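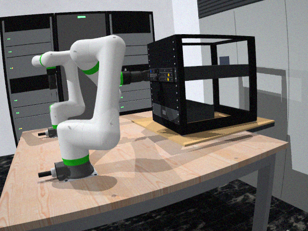

"Ask me anything except when it ships," said the automation lead at Zivton, and then she laughed and pulled two chairs up to the monitor. The September open day had started at 8 and the room was already noisy, with the Prurkari demo on the big screen and a line of people waiting for a turn at the controls.

Prurkari is Zivton's simulated server room. The two robot arms in it exist only as software for now, and they spend their days practicing around a rack. I wanted to know why anyone would build a whole room on a computer first.

"Because we can break it!" she said. "Last month we ran the same reach 4000 times. Same rack, same arm, a slightly different starting point each time. If you bend a rack in here you press reset. If you bend one over at the Wastell building you get a phone call."

She used to fix servers herself, mostly on night calls, and she still talks about the work like someone who misses it a little. What she doesn't miss is driving across town at 2 in the morning to pull one drive. That trip is the job she'd love to hand over to a machine.

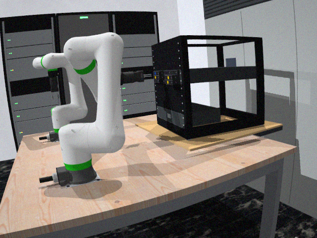 The Prurkari simulation, with the near arm's gripper pointed at the front of the rack.

I asked what visitors get wrong. "They watch the arm," she said. "Everybody watches the arm, it's the fun part. I watch the fingers. Getting close to a rack is easy. Lining up with one small part when its neighbors are right there, that's where we spend our afternoons."

She let me try it, and I was terrible. I came in too high, backed off, came in too low, and a boy of maybe ten behind me sighed out loud. He did far better when his turn came (he told me he plays a lot of games).
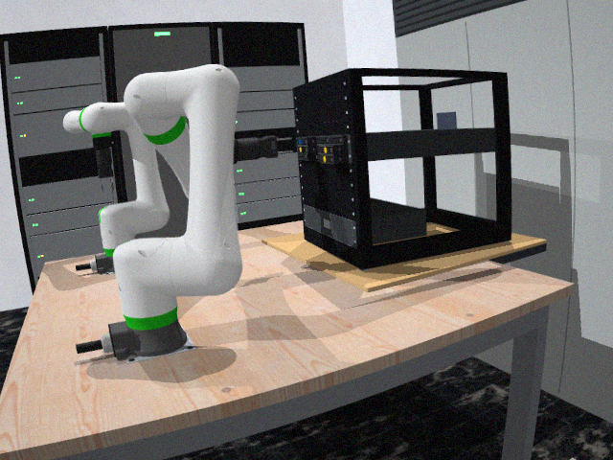
The second arm is there because real jobs often need two hands, she told me. One holds a cable out of the way while the other goes in. Her team is still working on getting the pair to share a small space politely, and she was open about how far along that is. "Some days it's lovely. Some days they're like two people in a tiny kitchen."

The next stop is a bench test at Caron, with real arms. She wants 100 clean runs in a row in the simulation before then. When I asked for the best streak so far she made a face and changed the subject to the coffee, which was very good.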